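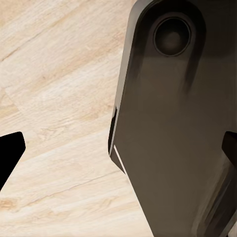
A seed drill is a farm machine that puts seeds into the ground. It doesn't drill holes the way a drill in a toolbox does. It cuts thin grooves in the soil, drops seeds into them and covers them up, all while a tractor pulls it along. The grooves run side by side across the field. Think of the long streaks in a piece of pale wood, all going the same way. A newly planted field can look a bit like that if you see it from a hill, only brown.

Before there were seed drills, farmers walked up and down and threw seed by hand. This is called broadcasting. Some seeds landed close together and had to fight for water and light. Others landed on top of the soil, where birds ate them. Farmers had to throw out a lot of extra seed to get a good crop.

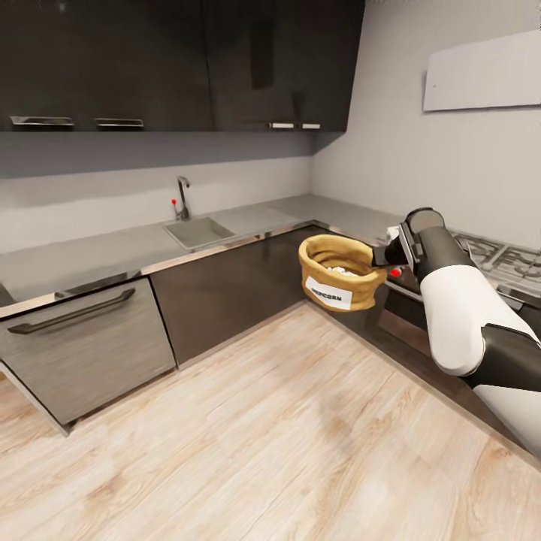 Greltthorpe Farm Museum | Schools and Families Team

What is inside a seed drill?

At the top is a big box called the hopper. This is where the seed goes. The hopper on our Clemitau drill holds almost 3,000 pounds of wheat seed when it is full.

Under the hopper are small wheels with notches in them. They are called metering wheels. As they turn, each notch picks up a few seeds and lets them fall. If the wheels turn faster, more seed comes out. On many drills the metering wheels are joined by a chain or gears to a wheel that rolls on the ground. When the tractor slows down, the seed slows down too. When the tractor stops, so does the seed.

The seeds fall down tubes. At the bottom of each tube is an opener, usually one or two metal discs set at an angle. The opener cuts the groove, and the seeds drop in behind it. Last of all comes a small wheel or a piece of chain. It pushes soil back over the seeds and presses it down. 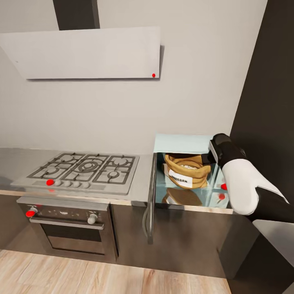
Pressing matters because a seed has to soak up water before it can sprout. Soil that is packed gently against the seed passes water to it. If there are big air gaps, the seed can sit there dry for a long time.

How deep do the seeds go?

It depends on the crop. Wheat is often planted about as deep as your thumb is long, or a little less. The Clemitau is set to two inches for our winter wheat. Tiny seeds like clover have to be much closer to the top. A small seed has only a little food stored in it, and it runs out before the shoot reaches the light if it starts too deep.

The farmer checks the depth by stopping, getting down and digging in the row with a finger or a small trowel. If the seeds are too deep or too shallow, the openers can be moved up or down.

How far apart are the rows?

On our drill the rows are five inches apart. Other drills put them closer together or farther apart. Corn is usually planted in wide rows with a different machine, called a planter, which drops its seeds one at a time.

The oldest drill in the museum is the Zundonus. It was pulled by horses and planted 11 rows at once. Someone walked behind it to watch for blocked tubes - a blocked tube leaves a long bare stripe, and you can't see the stripe until the crop comes up weeks later. Newer drills often have sensors in the tubes and a light or a buzzer in the tractor cab. 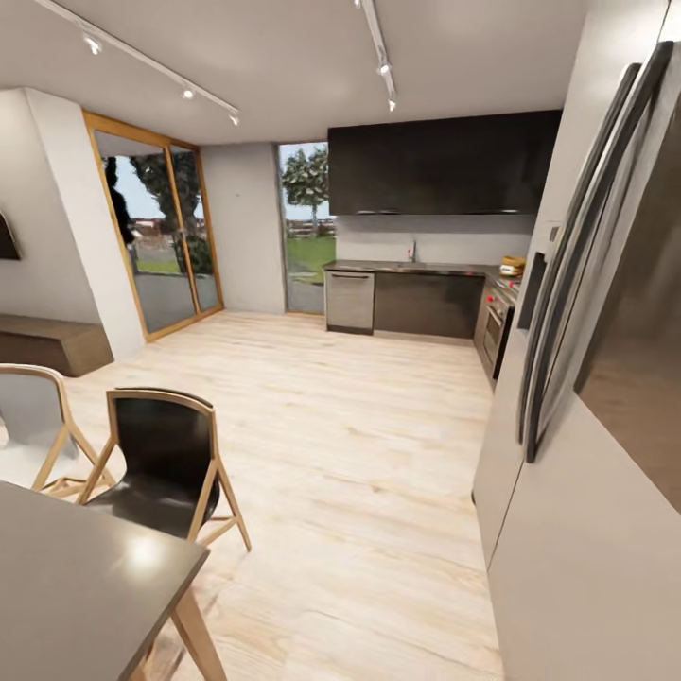 Page last changed: May

Words to know

Hopper: the box that holds the seed.
Metering wheel: the notched wheel that lets the seed out a little at a time.
Opener: the part that cuts the groove.
Broadcasting: spreading seed over the top of the soil.

Try it with a tray

Fill a tray with potting soil. Scatter a pinch of radish seeds over one half. In the other half, make straight grooves with a pencil, drop in the same amount of seed, cover it and press it down gently. Water both halves. Look at the tray every day and write down which half has more shoots.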